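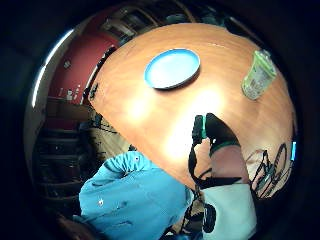 Light-blue plate on a round wooden table.

How to trace a relative's border guard service

14 April 2022

My grandfather spent most of his working life at the Mandgate crossing, and all he left us was a cap badge and a lot of half-finished stories. It took me months to piece his postings together (I made every mistake going!), so let me save you some of the trouble.

Start with the service number. Look on the back of medals, on pension letters, inside the cover of old pay books. A name alone will get you nowhere fast - when I searched the Trakthorpe index for our surname, Flores, I got 187 people, and several had the same first initial as Grandpa.

Once you have the number, write to the records office at Trakthorpe and ask for the full service file. Use those words. If you ask for "information" they send a one-page summary with the enlistment date and not much else. Include a copy of the death certificate and something showing how you're related. Mine came back after nine weeks.

Next, get hold of the post diaries. Every border post kept one, and they list patrols, leave, visitors, sick mules, you name it. The ones for Mandgate run to 1,577 pages and aren't indexed, so work out your dates from the service file first and only order the months you need. I ordered one April and it was plenty to start with.

You'll hit abbreviations, loads of them. "Det. Grimatent" had me stumped until I found out Grimatent was a summer outpost up the valley, and "det." just meant he was detached there for a few weeks. Keep a running list as you go.

Last thing - scan everything before you file it, front and back. The pencil notes on the back of Grandpa's leave slips were the best part of the whole folder, and I very nearly missed them.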